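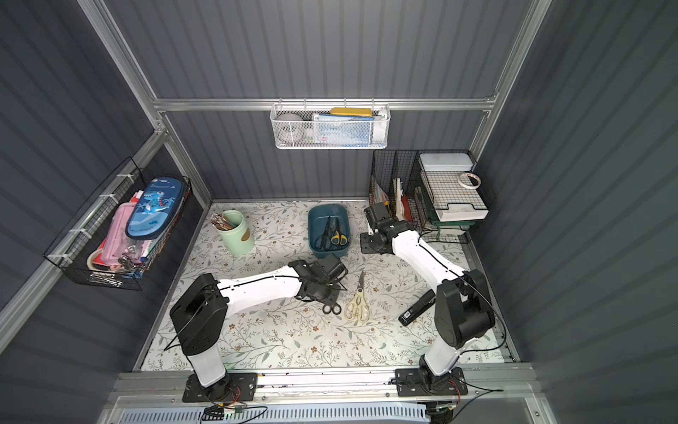

Zwei Scheren in der Schale, die cremefarbene Küchenschere liegt davor.

Start Werkstatt Büro Gespräche Archiv

„Eine Schere gehört dahin, wo geschnitten wird“

Lesezeit: 5 Minuten

Sowmya Panicker räumt Materialschränke auf. Sie macht das hauptberuflich, für Kanzleien, Schulen, Arztpraxen und kleine Betriebe, und sie fängt fast immer bei den Scheren an. „Scheren sind sperrig, sie haben eine Spitze, und jeder legt sie woanders ab“, sagt sie. „Wenn ich weiß, wo in einem Haus die Scheren liegen, weiß ich ziemlich genau, wie dort gearbeitet wird.“

Gelernt hat sie Einzelhandelskauffrau, bei Schreibwaren Diller in Danow. Dort stand sie sechs Jahre im Laden und danach drei Jahre im Lager. Im Lager habe sie mehr gelernt als vorn an der Kasse. Der Verkaufsraum werde für Kunden eingerichtet, das Lager für Leute, die es eilig haben. Als Diller das Geschäft mit Firmenkunden ausbaute, fuhr sie mit zu den Auslieferungen und sah, was nach der Übergabe passierte. Die Kartons kamen in einen Schrank, und aus dem Schrank kamen sie oft nicht mehr heraus. „Im Frühjahr wurden dann wieder Klebestifte bestellt, weil keiner die vom Herbst gefunden hat.“

Bei ihrem ersten eigenen Auftrag, einem Planungsbüro mit elf Leuten, holte sie 39 Scheren aus den Schubladen. Die Zahl hat sie sich gemerkt, weil im selben Monat eine Bestellung über zehn neue rausgehen sollte. Ein Teil war stumpf oder verklebt, der Rest völlig in Ordnung. Heute kommt das Büro mit einer Schere pro Tisch aus, dazu zwei am Packplatz.

Den Packplatz behandelt sie gesondert. Wo Pakete aufgeschnitten, Etiketten geklebt und Lieferscheine geheftet werden, sollen die Werkzeuge offen liegen. Sie nimmt dafür gern eine flache Schale. „Zwei Scheren nebeneinander, Klingen in dieselbe Richtung, Griffe zu mir. Mehr braucht so eine Schale nicht. Sobald Gummis und Büroklammern dazukommen, ist es eine Schublade ohne Schrank.“ Verschiedene Griffe findet sie praktisch. Schwarz und Gelb-Schwarz lassen sich mit einem Blick unterscheiden, und man kann festlegen, welche Schere für Klebeband da ist und welche nur für Papier.

Küchenscheren sieht sie im Büro häufig. Sie verbietet sie nicht. Mit ihren dicken Griffen seien sie für Umreifungsband und feste Folie besser geeignet als eine Papierschere. Sie sollten nur einen eigenen Platz bekommen und nicht zwischen Teeküche und Schreibtisch wandern. „Wer damit Kräuter schneidet, will sie nicht vom Paketband zurückhaben.“

Stifte gehören für sie aufrecht in einen Köcher. Liegende Stifte rollen, und in einer Schublade rollen sie nach hinten. Den Köcher stellt sie auf die Seite der Schreibhand, die Schale mit den Scheren daneben. Ob er mintgrün ist oder grau, ist ihr gleich, nur standfest soll er sein. Ein voller Köcher sei noch kein Problem. „Ich ziehe jeden Stift heraus und mache einen Strich auf ein Blatt. Was nach dem zweiten Strich nicht schreibt, kommt weg. Bleistifte ohne Spitze bleiben, die kann man spitzen.“ In einer Grundschule in Danow hat sie auf diese Weise einmal 71 Filzstifte aussortiert, alle aus demselben Raum. Die Kinder durften die Striche machen.

Über Drahtkörbe an der Wand spricht sie länger als über alles andere. Sie mag sie, weil man hineinsehen kann und weil sie die Arbeitsfläche frei halten. Voll werden sie trotzdem, und zwar schnell. Panicker hat nichts dagegen, wenn ein Korb dicht gepackt ist, solange er nur eine Sorte Dinge enthält oder höchstens Sachen, die zusammen benutzt werden. Schwierig werde es, wenn man drei Teile herausnehmen müsse, um an das vierte zu kommen. Befestigt werden die Körbe bei ihr je nach Untergrund mit Schrauben, Haken oder Kabelbindern. Kabelbinder hält sie für unterschätzt – sie kosten fast nichts, und wenn der Korb nach einer Woche an der falschen Stelle hängt, schneidet man sie durch und setzt ihn um.

„Fest verschraubt wird bei mir erst, wenn die Leute vier Wochen damit gearbeitet haben“, sagt sie. Vorher ändere sich immer noch etwas, meistens die Höhe.

Der Hefter ist das Gerät, das am häufigsten verschwindet. Sie klebt deshalb ein kleines Etikett auf die Seite, mit dem Namen des Platzes statt dem Namen einer Person. Das habe sie sich bei der Firma Carretero abgeschaut, einer Buchbinderei, für die sie zwei Wochen lang das Material sortiert hat. Dort trug jedes Gerät den Namen seines Tisches. Die Klammern lagen gleich daneben, in der Größe, die in diesen Hefter passt.

Auf die Frage nach Unterlagen muss sie kurz überlegen. Eine Matte auf der Arbeitsfläche schone den Tisch und dämpfe das Klappern. Ein Muster störe sie nicht, Ranken oder Blüten seien für Papier und Scheren unproblematisch. Bei kleinen Teilen rät sie ab. „Eine Heftklammer auf einem Blumenmuster suchen Sie eine Weile.“ Für solche Arbeiten nimmt sie ein einfarbiges Tablett mit Rand.

Seit März arbeitet sie mit einem festen Ablauf, den sie Evo nennt. Der Name stammt aus einer alten Tabelle und hat keine tiefere Bedeutung. Evo beginnt morgens um acht mit dem Ausräumen, alles kommt auf eine freie Fläche. Danach wird nach Tätigkeit sortiert: schneiden, schreiben, heften, kleben. Erst am Nachmittag geht es ans Einräumen. Über 60 Arbeitsplätze hat sie so inzwischen eingerichtet. Die meisten Kunden wollen am Vormittag schon Behälter kaufen, davon hält sie wenig. „Die Behälter kommen zum Schluss. Sonst sucht man hinterher Sachen, die hineinpassen.“

Was sie mit dem Überschuss macht, hängt vom Haus ab. Manches geht an Kindertagesstätten, manches in einen beschrifteten Karton im Keller. Stumpfe Scheren lässt sie schleifen, wenn sich der Preis lohnt, bei einfachen Modellen lohnt er sich selten. Abgebrochene Spitzen wirft sie sofort weg.

Und bei ihr zu Hause? Dort gibt es eine Schublade, in die sie seit dem Umzug nicht mehr geschaut hat. Darin liegen vermutlich Batterien, ein Maßband und zwei Scheren. Die Schublade klemmt, das will sie demnächst richten lassen.

Kontakt | © Redaktion Werkstatt & Büro | Nach oben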